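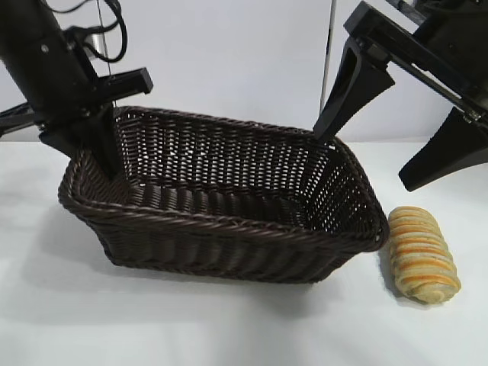
FLELLIVHOLM, November

The woman who buys the baskets for Turkora did not plan on a career in baskets. She was hired to run the front counter at the company's first bakery, on the main street in Plarkach, and the baskets came with the counter.

"There were two of them when I started," she said. "One for rolls and one for everything else. They were both falling apart. You would put your hand in for a roll and come out with a splinter."

Turkora now supplies bread, and the baskets it is served in, to cafes, hotels and canteens across the district. Her stock list stood at 1032 baskets on the morning we talked. She keeps that list herself, on paper, and copies it to a spreadsheet at the end of the month.

We met at the company's Flellivholm building, where orders are put together. She had coffee. She did not offer any bread until later, and then she offered a lot of it.

Asked what she looks for in a basket, she started with the rim.

"People look at the sides, because the sides are what you see on a table," she said. "I look at the rim. That is where everyone grabs it. If the rim is a thin strip folded over, it's going to open up at the corners. I want a thick braid that goes all the way around."

Next she looks at the floor of the basket. She presses it with her thumb in the middle and then near each corner. A floor that gives in the middle will sag once it has been carried full a few times, she said, and a basket with a sagging floor rocks on a flat table. Customers notice the rocking more than they notice a broken strand.

The shape matters to her too. She prefers rectangular baskets with rounded corners and sides that lean out a little. Round ones look good in photographs, she said, but they waste space on a tray and long rolls never sit right in them.

"A long roll in a round basket sticks up over the side like an oar. Then somebody's sleeve catches it and it's on the floor."

The leaning sides have another use. Baskets with straight sides will not go inside each other, and a delivery van has only so much room. With slanted sides they stack. She warned against stacking them too tightly, though. Pushed down hard, they jam, and pulling them apart is how most rims get broken.

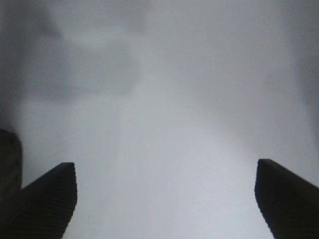

Then there is the question of what the baskets are made of. Turkora bought willow for years. Willow is light and it smells good when it is new, she said, and she still has a few at home. But willow does not like being washed every day, and a basket that holds unwrapped bread has to be washed.

"We tried liners for a while. Cloth ones. They looked very nice. Then we had to wash the liners, and iron them, and they went missing. A hotel would send back a dozen baskets and three liners, and one of the liners would be a napkin."

The change to woven plastic was made after one wet winter when a shelf of willow baskets in the Plarkach storeroom went moldy. The supplier she settled on had a minimum order of 1000, a number that kept her awake. She had the samples on her kitchen table for most of a month. She filled them, emptied them, ran them through the dishwasher, and stood on one.

"It held," she said. "I'm not saying anyone should stand on them."

She chose dark brown. Pale ones show every stain, and black ones show flour. Dark brown shows some of both but not enough that a person sitting down to lunch would see it. It also makes the bread look better, in her opinion. A pale roll in a pale basket disappears. The same roll in a dark one looks as if it has just been baked, even if it was baked before sunrise and has been riding in a van ever since.

The bread side of the business has its own opinions about baskets, and she hears them. The bakers would like a more open weave, so that warm rolls can breathe and the bottoms do not go soft. The cafes would like a closed weave, so that crumbs stay inside. What she buys has a solid floor and open sides. The crumbs mostly stay put and some air gets through.

"Neither side is happy," she said. "So I think it's about right."

Search the archive Enter keyword Go

Twisted rolls are her favorite thing to put in a basket. They hold their shape, the ridges take color in the oven while the dough between them stays light, and they do not roll away when a basket is tipped. Turkora makes one it calls the Laing, after the lane behind the Plarkach shop. It is longer than the usual dinner roll, and the dough is wound so that it pulls apart in rounds.

She has rules for how they go in. Long rolls lie the long way, side by side, with the seam down. The first layer should cover the floor before a second one is started. She does not allow a third layer.

"If you need three layers, you need another basket. The bottom ones get crushed, and the person who takes the last roll gets a flat one. That person paid the same as everyone else."

New staff are taught this at a plain table with one basket and a tray of whatever is left over from the morning. They fill it and empty it until it looks the same each time. Most pick it up quickly. The harder lesson, she said, is setting the basket down. People put it wherever there is room, and then reach across it to do something else. She wants it square in front of them before they touch the bread, with space on the right for the rolls that are waiting. Left-handed staff do it the other way around.
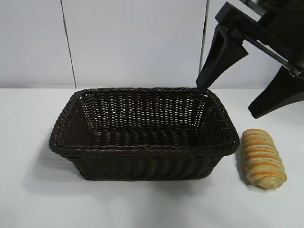

Dark woven basket with a braided rim, and a bread roll to its right.

Baskets do wear out, even the plastic ones. She retired 168 of them last year. The usual cause is a broken strand on a bottom edge, where the basket gets dragged. One loose strand can be tucked back in. Two next to each other, and the basket comes off the list. Some of the retired ones go home with the staff and end up holding mail, onions or winter gloves. She has seen one on the back of a bicycle in town.

Losses are a different problem. Hotels are careful. Canteens are careful if the same person is on duty all week. Cafes with outdoor tables lose the most, and she no longer asks where they go. There is a deposit, and it covers the cost.

For people buying a single bread basket for the house, she had some advice. Take a roll with you to the store, or at least know how long your usual bread is. Look inside the basket as well as at the outside, and run a finger along the inner walls for cut ends. Check that it sits flat. If it will go in the dishwasher, ask before you buy, and put it on the top rack.

She was also firm about drying. A woven basket holds water in the weave long after the surface feels dry. At Flellivholm they stand upside down on a wire rack overnight, and no one is allowed to use them until morning.

"I have had people shake one out and say it's dry," she said. "Then you put a paper napkin in it, and the napkin tells you."

She is looking at a smaller size for the spring, for tables of one or two people. The samples have come. She had not stood on any of them yet.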